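4.2 View selection during simulated household episodes

We tested view selection in Prellano, our simulated apartment environment, using a mobile robot with two arms. Each arm carries its own camera behind the gripper, and a third camera is mounted in the head. The policy receives images from all three, but a small gating network decides at each step how much weight each one gets. We trained the gate jointly with the policy on 2000 demonstrations and changed nothing else from the baseline in Section 3.

Wrist views are hard to use while the arm is moving between places. The camera may point well away from the task, and large parts of the image can be filled by surfaces that say little about where the robot is in the apartment. 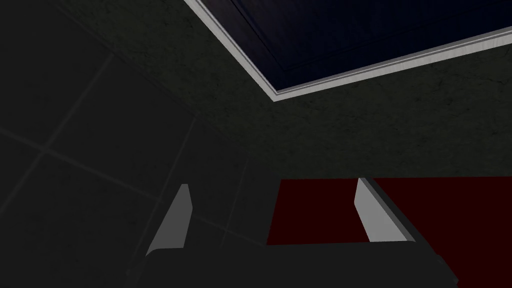 A policy that treats all views equally has to learn to ignore such input from demonstrations alone. In our baseline this worked poorly in rooms with dark walls or unusual textures. The arm would sometimes stop partway through a reach and drift, even when the head view was clear. With the gate switched on, the wrist weight stayed low until the gripper came near the target, then rose over a few steps. We did not supervise this behavior. The only signal was the imitation loss, plus a light penalty on rapid changes in the weights.

The head camera has its own limits. The robot's body and arms hide much of the nearby floor, and a doorway may take up only a narrow part of the image. We kept the body in view during training – masking it out made the policy worse at judging how far the grippers stood from door frames.

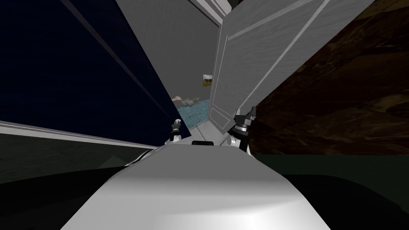
Figure 8. Head-camera view in Prellano. Both grippers rise above the white body, with a farther room visible through the opening between them.

Grasping is where the two kinds of view differ most. Once an object is between the fingers, the head camera often cannot see the contact at all, and the wrist camera has to carry the decision to lift or to try again. We therefore report grasp decisions separately from navigation. The gated policy made fewer early lifts than the baseline, and most of its remaining errors came from closing too soon on objects with a wide base.

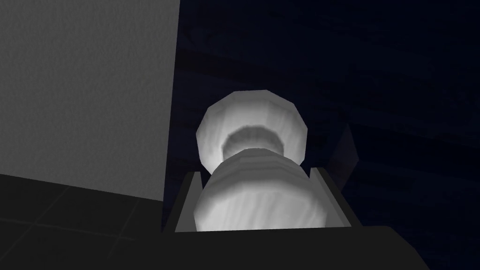

Si-eun Cho objected, on reading a draft of this section, that the gate might simply be following gripper opening, in which case a fixed rule would do as well. We ran that comparison. The rule switched to the wrist view whenever the gripper began to close, and it matched the gate on small objects but did worse when the approach itself needed correction. We take this as weak evidence that the gate uses image content, and we return to the question in Section 5.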